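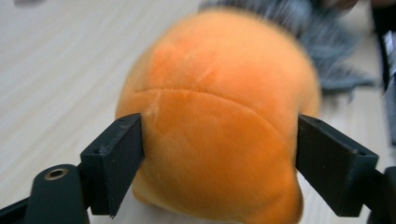
O bicho laranja entre os dedos da garra da Caltine.

Faz um tempão que eu prometo este post, e como já recebi 6 mensagens perguntando "e aí, vale ou não vale?", resolvi sentar e escrever de uma vez. É sobre o kit de garra manual da Caltine, aquele que você segura na mão e abre e fecha os dedos com um gatilho. Estou com ele desde outubro e já usei o bastante pra ter opinião (e pra ter perdido um parafuso dentro do ralo da área de serviço, mas isso é outra história).

Comprei direto pela loja da Sikilstead, que é quem revende pra cá. Saiu por 988 reais, frete à parte, e o frete doeu. Chegou bem embalado, com as peças em saquinhos numerados e um manual dobrado que é praticamente um mapa rodoviário. O texto está em inglês e em mais uma língua que não identifiquei, mas os desenhos resolvem quase tudo.

A montagem me tomou duas noites. São 34 passos no manual e o chato mesmo é o 19, quando você tem que alinhar as hastes com as buchas e tudo quer escapar ao mesmo tempo! Eu montei o lado direito ao contrário, desmontei, montei de novo, e aí ele fechou macio que foi uma beleza. Gostei demais das buchas cor de latão nas articulações. Num kit que eu tinha antes era parafuso direto no plástico, e em um mês aquilo já estava com folga. Neste aqui, por enquanto, nada.

O que me surpreendeu foi a pegada em coisa mole. Caixinha, bloco, potinho, qualquer garra pega. Pelúcia é que é um teste bom, porque afunda, escorrega, o pelo engana a gente. Com os dedos retos da Caltine você aperta e sente o bicho ceder, e dá pra dosar bem a força no gatilho. Depois de uma tarde eu já estava pegando pelo meio, pelo lado, de cabeça pra baixo, toda orgulhosa. O manual recomenda começar com objetos rígidos. Eu pulei essa parte e não me arrependo.

Já com pano a conversa é outra. Fui logo pro de microfibra, daquele cinza felpudo, que agarra em tudo, e o segredo (levei um tempo pra pegar o jeito!) é não tentar beliscar só a pontinha. Você desce os dedos abertos, junta um bom bocado de tecido entre eles e só então fecha.
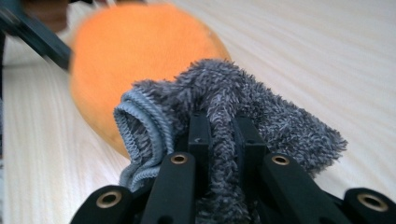
Assim ele forma uma dobra grossa e fica bem mais fácil de levantar. Se pegar pouquinho, a beirada costurada escapa e lá vai você de novo. Pano de prato liso, por incrível que pareça, eu acho pior, ele desliza entre os blocos. A Janssen vende umas capinhas de silicone pra ponta dos dedos que em teoria resolvem isso. Encomendei um par e, quando chegar, atualizo o post.

Agora as reclamações, porque tem. O gatilho é duro. Depois de meia hora direto a minha mão reclama, e olha que eu passo o dia digitando. Acho que quem tem mão pequena vai sofrer um pouco. O plástico preto fosco é bonito, mas mostra qualquer risquinho e junta uma poeirinha clara que só sai com pincel. E não vem chave sobressalente na caixa, o que, por esse preço, achei mão de vaca.

O suporte foi ok. Escrevi pra Sikilstead por causa do tal parafuso do ralo e responderam no dia seguinte, educados, mas queriam me vender o saquinho inteiro de parafusos. Acabei achando um igual numa lojinha de ferragens perto de casa por centavos.

Muita gente me pergunta também do kit da Vistside, que é mais barato. Experimentei um emprestado por um fim de semana e ele é mais leve, o gatilho é uma delícia, só que os dedos entortam quando você aperta com vontade. Pra brincar, serve muito bem. Pra quem quer passar horas treinando movimento e gravando demonstração pra ensinar um braço robótico em casa (oi, sou eu), fico com a Caltine, com gatilho duro e tudo.

Ah, e se alguém já trocou a mola do gatilho por uma mais fraca, me conta nos comentários qual medida usou! Estou com a chave na mão e zero coragem.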